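Notebook, bench 2, cloth and blocks
31/10/2018

Continued from the page before, where I wrote the list of things to keep on the bench. The list did not change much. We keep the printed cloth, the wooden blocks, the cube and the orange box with the red button. The measuring tape and the pencils go back to the drawer, please, also mine.

Cloth first. It is the one with the mountain and the lake, ordered from Kandby in April. I did not iron it. Teodoro thinks we must iron it before every session, and I think this makes the result too nice, because on a normal table a cloth has folds. We agreed to leave it as it falls and only pull it flat by hand in the place where the blocks stand. The slats under it are the second question. If a block stands over a gap between two slats, the cloth can sink a little and the block sits not level. I checked with the small Schwaiger level on the dark blue part and on the blue sky part. Dark blue part is better. So the stack goes to the dark side, with the button box on the mountain.
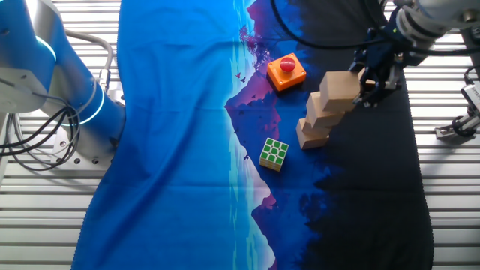
Fourth block above the leaning three. Cube with green side up.

About the lean. I wanted to know how far each block can be moved to the side before the column is not stable any more. With a small offset it is easy to understand, every block still has most of its face on the block under. With a larger one the lowest block does all the work and you see it immediately if the cloth has a fold below it. One time I smoothed the cloth with the blocks already standing on it. Do not do this. I had to build from zero.

The wood is not finished with anything, no oil and no paint. I like this for friction, but it takes dirt from the hands. Ravindra Prajapati asked if we can lacquer them, he has a half tin of something from Timico in his cabinet. My answer for now is no, or at least we make a second set and compare. I would not like to lose the numbers from the first set.

Weight of one block on the kitchen scale: 121 g. I will weigh the others when I find the scale again, it was lent to Viltham and I see no note about the return.

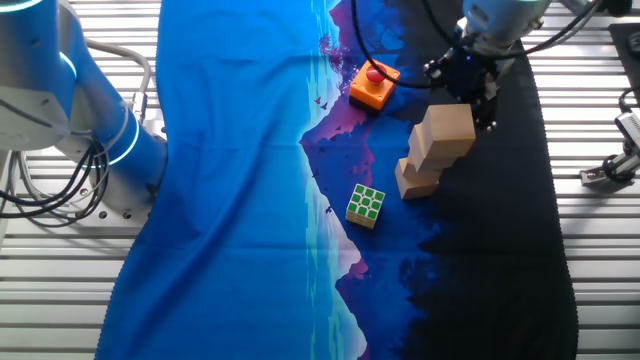

Handling and Stacking Group, Workshop Notebook

Remarks for the cloth, so I don't forget:

The edge is not straight. Do not measure any position from the edge of the cloth, measure from the slats. I lost time with this in the morning. The two small birds on the print are a good mark for the eye, because they do not look like anything else in the pattern. "A bit below the birds" is something that everybody at the bench understands.

The dark third is difficult for the notes. Pencil marks or thread on it I can't see from where I sit. White tailor's chalk should be OK and can be brushed off. Teodoro Dela Peña has some at home and will bring it.

Light: the lamp over the bench was on, window blind down. I wrote 2000 on the dial in my first notes but I am not sure if this was the setting or the lamp type, to check.

The cube has no role in the stacking. It is for giving a size that people know, and I would like to keep it always with green up so that different days can be compared. Please don't solve it or mix it in the break. 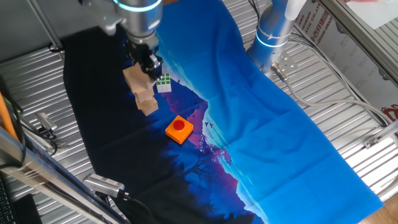

To do before next session

Brush the cloth on both sides, no washing yet.
Make 8 more blocks from the same board, edges only lightly sanded.
Ask Viltham about the scale.
Chalk (Teodoro).
Write the offset on the underside of each block with soft pencil. Not with pen, it goes into the wood.
Decide about the lacquer with Ravindra.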